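Tarnham students take on the two-ended job: moving the furniture with a humanoid

For release: January 1, 2022

Hello from the Tarnham Robotics Club! I'm Sunita Tillman, I run the club's student projects, and I get to write the press release this time (Marcus did the last one and says he's still recovering). We've got a new project to tell you about, a public evening to invite you to, and a plea for old tables at the bottom, so please do read down that far.

The project is called Luken. It started in August, when our students sat down to choose what they'd like a humanoid robot to be able to do by the end of the year. There were some big ideas on the whiteboard. Somebody wanted a robot that could make a full roast. Somebody else wanted goalkeeping. What won, by a fair margin, was carrying a table with a person on the other end of it, and I have to say I was delighted, as I've spent a good part of my life putting out tables and putting them away again.

It sounds simple until you try to write down how you do it. When you and a friend pick up a table you hardly talk. One of you lifts a bit early, the other catches up, somebody says "your end" and off you go round the corner. You feel what the other person is up to through the tabletop. Our students want the robot to do the same sort of thing: take hold of its end, notice when the person starts to move, and go along at the same pace without tugging or lagging behind.

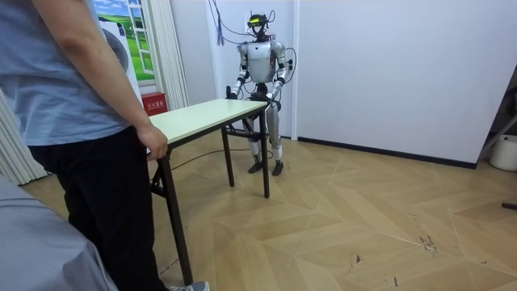

The group has split the work three ways, though everybody wanders into everybody else's corner. Đức Ngô looks after the grip, which means hours of thinking about table edges, thick ones and thin ones and the horrid ones with a lip underneath. Shoshana Haddad is on walking and turning, and she's the one to ask about why going backwards is so much harder than going forwards. Desmond Begay has the job of deciding when the robot should give up and put its end down, and he takes it very seriously indeed. His list of reasons to stop now has 42 entries, one of which just reads "person laughing too much to carry".

I asked Đức what had surprised him most. "How rude people are to tables," he said. "We yank them. If you film yourself moving one and watch it back slowly, you're all over the place. I had to learn to carry a table properly before I could tell a robot anything about it."

Shoshana's answer was shorter. "Doorways," she said, and went back to her laptop.

The students work in sessions of 30 minutes, with a swap of roles after each one, so the person who's been typing gets a turn at holding the other end. We brought that rule in early on and I'd recommend it to any club. You write very different code once you've stood there yourself waiting for the lift! They also keep a paper logbook, and by the end of the project they hope to have almost 1,000 practice lifts and lowerings written up in it, including the ones that go wrong. Marcus Mbeki, who teaches the group, reads every page and puts rude comments in green ink where the handwriting gets too bad.

Luken will be our entry in the Dalsgaard Student Challenge, in the class for people and robots working together. There are 13 teams in our class. The task there is to carry a table across a hall, turn it and set it down against a wall, with a judge on the human end who hasn't met the robot before. That last part is the bit that keeps us up at night. Our lot all know each other's habits by now, and a stranger might lift like a weightlifter or like somebody's nan.

So we need strangers. We're holding an open evening at the club where anyone from Tarnham can come and see the work, talk to the students and hear how the challenge is going to run. Write to the club if you'd like a place, and tell us if you'd be up for helping with practice later on. Flat shoes, please, and under-16s should bring a grown-up.

And the plea. Pernex, our local hardware shop, has kindly promised us screws, feet and edging strip, and now we'd love some more tables to go with them. Folding, wobbly, ugly, stained, we don't mind, so long as the legs lock. Marcus can collect within Tarnham if you're prepared to help him get it into the van.

Press contact: Sunita Tillman, Tarnham Robotics Club. Đức, Shoshana and Desmond are all happy to be interviewed, preferably after a session and near the biscuits.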